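4. What the sorting work asks of people

4.1 The task as it is done

Most accounts of automation in small-goods packing begin with a rate. A line handled so many items before, it handles more now, and the difference is booked as labor saved. We distrust that way of counting. The firm we studied, Zimmont, makes up mixed snack trays for offices and hotels, and its managers told us that picking was "nearly solved" and that the people doing it would soon be free for better work. By the end of our study, 20 workers were still on the task. Their days had changed a good deal, though mostly in ways that the rate did not show.

A large part of the new work is demonstration. Workers carry out picks with hand-held grippers, and the recordings are used to train the picking system, known inside the firm as Pletano. The job title is still "packer." The setting need not be a packing hall, and much of the work can be done at a household table with ordinary goods on it. Figure 3 shows a pick of the kind the planning documents call simple.
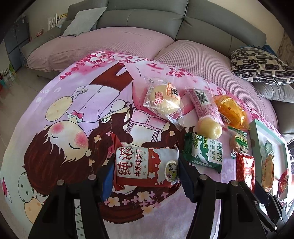
Figure 3. A biscuit packet between the two fingers of a hand-held gripper, with other wrapped snacks on the table.

We do not think it is simple. A packet that lies flat gives the fingers two firm ends to press on, but a bun in thin wrap gives them almost nothing, and a long foil packet may turn as it is lifted. Packers know this from years of handling such goods with their bare hands. Toshiko Ogura, who had packed trays for most of her working life, described learning the tool as "putting on someone else's hands." She could feel a crushed biscuit through a wrapper with her fingers. With the gripper she had to judge by eye and by sound, and she was slower for weeks. Her supervisor's records for August list this as a training cost, to be recovered later. Nothing in them says what she was being trained to do, or for whose benefit.

4.2 Whose skill is recorded

The firm's position, as Iolo Jenkins of the planning office put it to us, is that demonstration is lighter than packing and therefore a better job. Some workers agreed. There is less lifting and less walking, and two of the older packers said their backs were easier. We have no reason to doubt them. But lighter is a narrow word. Of the 129 comments we coded from interviews, 46 dealt with attention: having to move at an even pace, having to repeat a pick that would have been good enough on the line, having to keep one's mind on the tool as well as the goods.

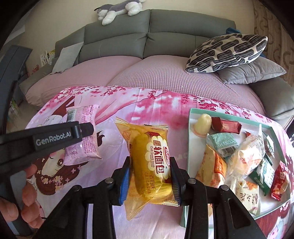 Wrappers came up again and again in these comments. Hiyori Shibata said that soft bags were where she felt most watched, as a slip that would mean nothing in a tray now meant doing the pick over. Yasuo Ishida took the opposite view and enjoyed the hard items – they were the only ones, he said, where his experience still counted for something. Both were paid the same flat rate per session, whether the goods were hard or easy.

This is where the usual story seems weakest to us. It treats skill as something that passes from the worker to the machine and is then finished with. At Zimmont the product mix changed often, and each new wrapper sent the packers back to the grippers. Managers read this as a short-term need. We are less sure. An earlier trial at Sakai was also expected to need demonstrators only at the start, and it was still scheduling them when we closed our fieldwork on 21/06/2023.

None of this shows that the system will fail, and we did not test its picking. Our claim is a smaller one. The hours described as saved were in large part moved, from a job with a known pay scale to one without, and the workers had no say in the terms. Ayane Arai asked at a staff meeting whether her recorded picks would still be in use after she left. The minutes note the question and give no reply.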